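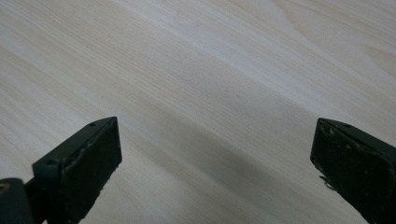
How I clean and oil a pale wood tabletop

If you have a light wood table you probably know the feeling. Every coffee ring shows, every crumb shows, and you start putting placemats down for a glass of water. I've been there! I clean mine twice a year now (once in May, once before the holidays) and it takes an afternoon plus some waiting.

What you'll need: a soft brush, two cotton rags, mild dish soap, fine sandpaper and a clear oil. I use Zencombe, the matte one, and a 500 ml can lasts me ages. Kulik makes a nice one too, but it turned my test board a bit yellow.

Start by brushing along the grain to get the crumbs out. Then wring a rag out really well in soapy water, wipe the whole top, and wipe again with plain water. Let it dry overnight. I know, I know, but do it anyway.

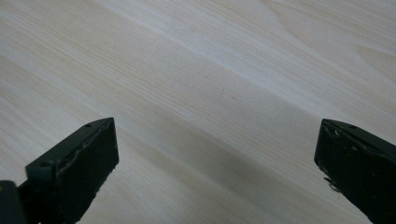
Posted by the Dornudard Home blog, 4 July 2026

Next, get down low and look across the wood with a lamp off to one side. Tiny dark specks are easy to miss from straight above. Try a fingernail first, and if a speck won't budge, give it a few light strokes with the sandpaper. Always go with the grain, and slow down where the lines start to curve, like they do in a swirl, so you don't scratch across them.

Brush off the dust and put on a thin coat of oil. Thin! I pour a little puddle, spread it as far as it'll go, and wait up to 60 minutes before buffing off whatever's left. My old Hrubý rags leave lint everywhere, so I cut up a T-shirt.

Lay the oily rags flat outside to dry, never balled up in the trash, because they can catch fire on their own. Keep the table clear until the next day, and hold off on hot mugs for a week.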